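Wedham Solid Beech Tabletop, wavy front edge

Home > Worktops and desktops > Solid wood > Wedham

In stock. Ships flat in one carton, legs sold separately.

Okay, so I get more email about this top than about anything else in the shop, and I figured I'd put all of it on one page. I started selling the Wedham because I wanted one for myself (really!) and the mill at Rernberg wouldn't cut me a single piece. So I took a pallet, sold most of them to people I knew, and then people they knew started writing to me. I've reordered every January and again over the summer.

What you're getting is full-length beech planks, edge-glued, sanded on both faces and left bare. No veneer, no printed film, no stain. Beech starts out pale and goes a little honey-colored if it sits near a window, and if you leave a keyboard in one spot for a year you'll find a lighter rectangle when you move it. I kind of like that. If you don't, shift your stuff every few weeks in the beginning.

The front edge curves in and out, and I'll say it's a matter of taste. My first reaction was that it looked like a surfboard. Then I worked at it for a week and noticed my wrists weren't sitting on a hard corner anymore, and I've never gone back to a straight one. The curve is cut after glue-up and rounded over by hand, so expect tiny differences from one top to the next.

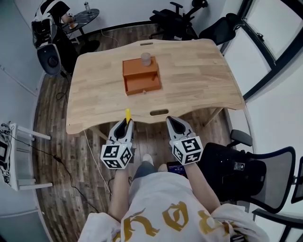
Now, finishing. You have to put something on it before you use it, please don't skip this, a coffee ring on raw beech goes deep. I use the Görtz hard oil, two thin coats with a day between them, and a light rub with fine paper after the first. One small can does both faces with some left over for touch-ups. Do the underside too! A top that's oiled on one side only will cup on you, and then you'll write to me, and I'll ask whether you oiled the underside.

Sizes and weight

Length: 1,262 mm
Depth at the widest point: 643 mm
Wood: solid beech, untreated
Recommended leg height: 720 to 740 mm
Carton weight: some 90 lb with all the packing, so get a second person for the stairs

Yes, those are odd numbers. They come from the mill's press and I can't change them. If you need it shorter, you can trim either end with a decent circular saw and a guide rail, but leave the front alone.

Which legs?

I stock the Turkidow steel set, which is the one I'd buy again. It has slotted holes, and you want those, because solid wood moves with the seasons and a leg plate screwed down tight in round holes is asking for a split. If you already have legs, just widen the holes a bit and use washers. Trestles work fine too. I wouldn't hang this top off wall brackets unless you know exactly what's behind the drywall.

Questions I get a lot

Can it go in a kitchen? I'd say no for next to the sink, sure for a breakfast spot.

Will it hold a big monitor on a clamp arm? Yes, but put a scrap of wood under the clamp so it doesn't bite into the surface.

Knots? A few small ones are normal, always sound, usually on the underside.

Returns are 30 days as long as you haven't oiled or cut it. Keep the carton until you're sure, it's a pain to find another one that size. I've shipped more than 800 of these now and the corner protectors finally do their job, but if yours shows up dinged, send me a photo before you unwrap the rest and I'll get a new one out to you.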